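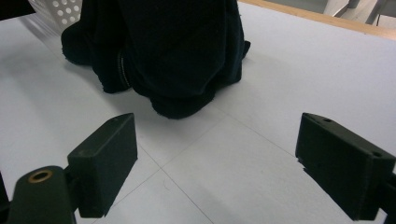 Wrist view, hand gripper, jaws open over dark cloth. Basket top left.

November, laundry set, bench 2

Started 9.40. Plan from the Nerbridge call was 200 episodes of cloth into basket by the end of the month, then on to folding. Total target for Nalleck is still 500 across all the tasks.

Dark items are the slow ones. On the white top the outline is easy enough, but the folds inside go to nearly flat black once the exposure settles on the table. Tried locking exposure one stop up. Seams show better, table starts to blow out near the back. Left it at half a stop for the rest of the morning and wrote that into the config for this batch, so don't mix it with the earlier one.

Grasp rule for now: come in low, jaws fully open, pinch a raised fold near the middle, lift, pause, go to the basket, release. No second pinch in the air. If the cloth drops, finish the episode and tag it as a drop — we want some of those, and Drestard's loader reads the tag already.

Reset between episodes: pick the thing up by any corner and let it fall. Don't arrange it. I caught myself making the same heap over and over, and the first 10 are too alike to be much use. Marked them as warm-up.

Tracking lost twice, both times when I tilted the tool too far towards the back edge. Re-ran the calibration, error came back around 8 mm, which is worse than last time. Will redo it with the large board.

Lint on the table. Wiped between blocks, not between episodes.

To do:
check the half stop setting against the Noiphan sorting clips
move the basket to the right side for the next block
ask about lighter cloth, we have hardly any
new drive before the afternoon run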